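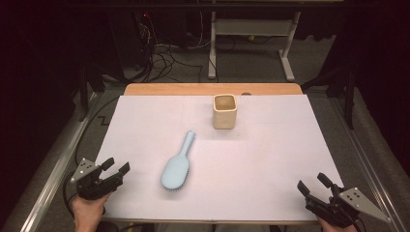
Chapter 7
Grasp Timing and the Alignment of Streams

A manipulation policy is trained on pairs of observation and action. Chapter 6 treated each pair as given. In practice the two halves arrive from separate devices, each with its own clock, and the software that joins them decides what the policy can learn. This chapter covers that software: time stamping, resampling, segmentation of a recording into grasp phases, and the checks applied before a recording is admitted to a training set.

The running case is a tabletop task with two hand-held grippers and small household objects, among them a hairbrush and a cup. The code listings use the Climotier logging library. Readers working in another framework will need to replace only the calls in Section 7.2.

7.1 Sources of delay

Let t be the time at which light reaches the sensor and s the time at which the host writes the stamp. The difference s − t is the stamping delay. It contains exposure, readout, transfer and queueing. The first two are nearly constant for a fixed camera mode. Queueing is not, and it grows when several cameras share a bus.

In the Pavholm recordings used for the exercises, the median stamping delay was 95 ms for the head view and 178 ms for the views from the grippers. If both are taken at face value, finger contact appears in the head view 83 ms out of step with the same contact in the gripper view.

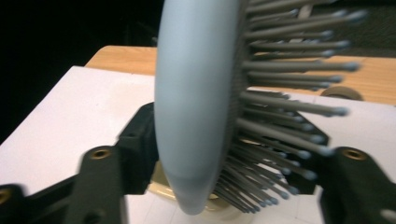

Contact with a curved shell is a hard case for the phase detector. The finger opening stops changing when the fingertips meet the surface, but it also stops when the operator pauses. Opening width alone cannot separate the two. The detector in Section 7.4 therefore combines width with the motion of the gripper over a short window, following the method of Helmy and Gape. Bristles add a second problem: they bend under load, so the width may keep falling after first contact.

Of the 525 recordings in the set, those with a stream gap longer than 2 frames are marked and left out of the exercises. Section 7.5 gives the test. Section 7.2 begins with clock offset, under the assumption that drift within one recording is negligible.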